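**Project report, Food and Daily Life module, November**
Lotte Vanhove

## 1. Why a sandwich counter?

My project started with a complaint. At our school the lunch counter, which everyone calls Penano after the name on the old awning, is open for less than an hour, and the line goes out the door. I have stood in that line for two years. By the time you get to the front, the buns have often been sitting out since the first bell and the lettuce has gone soft. I wanted to find out how much of that comes from the food itself and how much comes from how it is stored and set out.

So my research question was: *how should buns and lettuce be stored and laid out so that a sandwich made at noon is as good as one made in the morning?*

I thought this would be a small question. It got bigger every week, and I loved it. I now have opinions about lids.

## 2. What I read first

Bread goes stale in two ways, and I had always mixed them up. The first is drying out, where water leaves the crumb and goes into the air. The second happens inside the bread, even if it is wrapped perfectly: the starch slowly firms up again after baking. The second kind goes faster in the fridge than on the counter. That surprised me so much that I read it in three different books before I wrote it down. My grandmother has kept bread in the fridge her whole life and we have had words about it.

The crust is its own problem. A soft bun with a shiny top wants to stay soft, so a closed box suits it. A crusty roll in the same box turns leathery, as moisture from the middle moves out to the crust and can't go any further.

Lettuce is nearly the opposite of bread. The leaves are mostly water and they lose it through their surface, so they want cold, damp air and as little handling as possible. Ruffled kinds have a lot of surface for their weight. They look wonderful on a sandwich and they wilt sooner than a thick, flat leaf does.

## 3. Setting up the table

I was allowed to use a white table in the practice room, with the bread at one end and the fillings at the other. I chose clear plastic containers with a flat lid for the buns. There were also deeper tubs in the cupboard, but with those you have to stack the bread, and the bottom layer gets dented.

My rule for the containers was one layer only, sides touching, no squeezing. Touching is fine – the buns hold each other in place and the soft sides stay soft. Squeezing leaves marks that don't spring back.
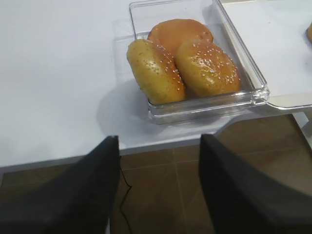

I also mixed the shapes and toppings on purpose. Round buns, long ones, sesame, plain, something with a bit of speckle in the crust: if the choice is already in the box, you don't need to open a second one to find the bun you want. Every time a lid comes off, the air inside gets swapped for room air. At a busy counter the lid is off more than it is on, and I think this is the main thing wrong with how Penano does it now. They keep one kind per box, so all the boxes are open all the time.

Sesame seeds get everywhere, by the way. I found them in my pencil case. I would still keep the seeded buns, as they were the clear favorite in my survey (see section 5).

## 4. The tests

### 4.1 Bun test

I compared three ways of keeping the same soft buns from early morning until noon:

- open on a tray
- in a container with the lid resting open
- in a container with the lid fully closed

At noon I pressed each bun lightly with one finger, looked at how fast it came back up, and then tore it in half. Two classmates did the same without knowing which was which. I know a finger is not a scientific instrument, but it is the one people use when they decide whether to buy a sandwich.

The open tray did worst. The crust had a papery feel and the torn side was crumbly near the edge. Closed did best for softness. The one I had been most curious about was the half-open lid, and it came out much closer to the closed one than I had guessed! My explanation is that the walls of the container protect the buns from moving air, even when the top is only partly covered. I would need to repeat this on a breezier day to be sure.

There was one thing against the closed box. Buns that went in while they still had some warmth in them got a slightly sticky top. Let them cool completely first.

### 4.2 Lettuce test

For the lettuce I tested how it was laid out: piled up in a bowl, or leaf by leaf on a tray. The bowl is faster to fill and takes less space. But when you take from a pile, you pull at the leaf you want and tear the two below it, and the frilly edges catch on each other like Velcro.

With single leaves on a tray you can see right away what you are getting. Bruises and brown edges have nowhere to hide. White turned out to be the best color for the tray, as green stands out on it so strongly that even a small tear shows. A raised rim helps too, since drops of rinsing water stay on the tray.

The weak point is time. A leaf lying flat with nothing over it starts to go limp at the tips first, then along the thin parts between the veins. My advice is to lay out only what will be used in the next few minutes and keep the rest cold and covered. My steps, for anyone who wants to copy them:

1. Rinse the leaves in cold water and shake them well.
2. Dry them between two clean towels. Press, don't rub.
3. Keep them in the fridge in a covered box with a barely damp cloth on top.
4. Lay out a few at a time on a white tray with a rim, leaving space between them if you can.
5. Pick each leaf up by its edge, close to the stem end, where it is thickest. 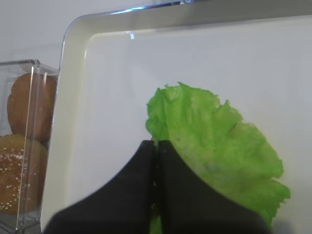 ## 5. The survey

I asked 142 students and staff what they care about most in a lunch sandwich. I used paper slips, and I read every single one of them at the kitchen table at home, which took a whole evening and a lot of tea.

Soft bread was the most common answer. Crisp lettuce was second, well ahead of the amount of filling, which I had expected to win. For the type of bun, sesame came first. A few people wrote long comments. One asked for "a bun that doesn't fight back," and I have been quoting it ever since.

I also asked how long people were willing to wait. Most of them said they would wait a little longer for a sandwich put together in front of them. I am careful with this answer. People say that on paper, and then they are hungry and there is a line.

## 6. What it would cost

The counter sells around 2000 sandwiches in a half-year, so even small changes add up. I looked at two brands of container in the catalog, Pladus and Mulder. Both close well. I prefer the Mulder for this job because the corners are rounder inside and crumbs come out with one wipe. The Pladus stacks better when empty, so if cupboard space is the bigger problem, that could change the choice.

The trays cost nothing, as the school already has them. The lettuce routine costs only time, mostly at the drying step, which people will want to skip. Please don't skip it! Wet lettuce ruins a soft bun faster than anything else I tried.

## 7. What went wrong

My first bun test was useless. I had bought the buns from two bakeries without noticing that one kind had more butter in it, so I was comparing recipes and storage at the same time. I threw out those results and started again with everything from Forkel, the bakery near the station.

I also forgot to write down the room temperature on the first two mornings. It was cold, I remember that, but "cold" is not a number. Next time it goes at the top of the sheet before I touch any food.

## 8. Advice to Penano

- Keep a mix of buns in each container, in one layer.
- Put the lid back after each sandwich, even if only halfway.
- Lay out single leaves on a white tray and refill often.
- Use soft buns for the counter and leave crusty rolls in paper.

I would like to go on with tomatoes in the spring term. They leak, and I already have two ideas about where in the sandwich they should go.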